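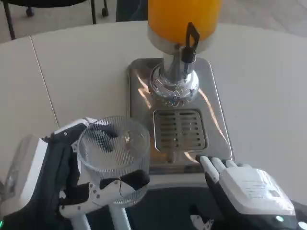

Notebook, July, the afternoon of the open day

Writing this up before I lose the thread of it, with my feet on a crate and the last of the visitors' biscuits beside me. The drinks table was the thing people stood at longest, which I would not have guessed when we were planning the day. I had put my money on the sorting bench, and Kirsten Perron had put hers on the tour of the machine shop, and we were both well out. Everybody understands a drink. They walk up already knowing what the job is, and they can see straight away how far along it has got. The moment that drew them in closest was a quiet one, with the ribbed glass held upright in the left hand, off to the side of the drip grille, and the right hand lying open by the edge of the steel plate with nothing to do yet. A small boy from the Wudden party asked if it was thinking. His mother said it was waiting for him to say please, and so of course he said please, several times, and I'm afraid I let him go on believing in it for a while.

Now for the proper notes, so that whoever sets this up next time has something to go on.

Start of the day. We were ready by nine, with the doors at ten, and that was nearly too tight. The dispenser had been filled the evening before and I'd left it in the cold store, and when it came out it needed a good wipe down before it could go anywhere near the table. Please take it out earlier than I did. I'd also suggest that the table be lined up against the tape marks before the dispenser goes on it and not after, as I did it the wrong way round and then had the whole thing to lift off again with juice in it. Kirsten held the door and was very kind about it.

Visitors. We had 117 names in the book at the end, and I know a few people walked past the book without stopping, so it's a little more than that. They came in three main waves: the Skurnik people first, who had come on a coach and were wide awake and full of questions, then the Wudden families after lunch, and then Solanki, who were meant to be there for the talk in the big room but drifted through to us in ones and twos and mostly stayed. A couple of people from Trastavwood turned up too. They had driven a long way and I was sorry not to have had more time with them.

Questions I was asked most, with what I said, in case it's useful:

Why a glass, and why one with ridges? I said that clear things are hard for a camera, and that ridges bend whatever is behind them, so you see the fingers through it all in stripes. If it can manage that sort of glass it will probably manage the plain ones in the cupboard. A lady from Skurnik said she'd had the same trouble with glass doors for years, and walked into one at her sister's.

Does it know how hard to squeeze? This came up again and again, and I think people were really asking if it would break the glass in front of them. I talked about the pads on the fingers and how we keep the grip gentle and let the pads do the work. I could have done with a spare finger to hand round. There's one in the drawer in the back room with a cracked shell that would be perfect for it, and I've written it on the list.

Will it put people out of work? I was asked this by a very polite older man from Solanki who used to work in a canteen. I didn't give him a good answer, and I'd like to do better next time. I told him what we are trying to do, which is to have something that can help a person who can't easily pour for themselves, and he nodded and said his wife would have liked that. We talked for a good long time after, mostly about canteens. He told me that the lever is always the first thing to go on those machines, long before the tap, and I have made a note to order a second one.
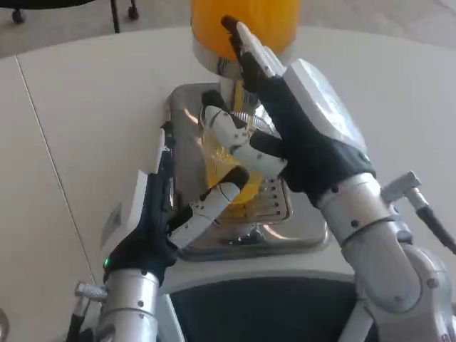 Two-handed work got its own slot at 2 o'clock, and that was Kirsten's idea and a good one. People had grown used to thinking of one hand as the busy one and the other as a sort of spectator, and she wanted them to see both arms reaching in towards the same spot and having to keep out of each other's way. She explained it by getting two of the Wudden children to pass a beach ball between them with only their thumbs. It was loud, and the ball went under the bench, but I heard one of them explaining it to his grandfather later on and he had it just about right, bless him.

Things that gave us trouble. The sun came round on to the table in the middle of the afternoon and the steel went terribly bright. We had talked about the blinds at the planning meeting and I had said, rather grandly, that we wouldn't need them. We need them. I stood in the way of the light for a bit with a sheet of card, feeling like a pot plant, and then one of the Skurnik party found the pole for the top window and pulled the blind over for us.

We also stopped once, for roughly ten minutes, when I wasn't happy with the sound of one of the wrist joints. I'd sooner stop than carry on and fret. I told everyone what I was doing as I did it, turned it through by hand, and found nothing I could put a name to. It ran quietly afterwards. Even so I'd like a second pair of ears on it tomorrow morning before we do anything else, and could somebody please look at the cable run on that side while they're in there.

The rope was too close to the table. I had it at 2 metres and the children leaned over it as though it were a garden gate. Three would be better, with a low step at the back so the small ones can still see. Kirsten thinks we could borrow the step from reception if we ask nicely and bring it back this time.

For next time, then, in no sort of order: blinds down from the start, dispenser out of the cold early, spare finger out of the drawer, second lever on order, a jug of squash and paper cups on a separate table (people get thirsty watching, and I was asked for a drink at least 5 times while standing next to a large container of it). A chair for whoever is doing the talking. My voice had gone by four.

I'm writing to Trastavwood this evening to ask them back on an ordinary working day, when we can sit down properly and go through the grip settings with them. Kirsten has their address on the back of her programme. The dispenser is drained and the drip tray is soaking in the left-hand sink, so please don't tip it out, I'll see to it first thing.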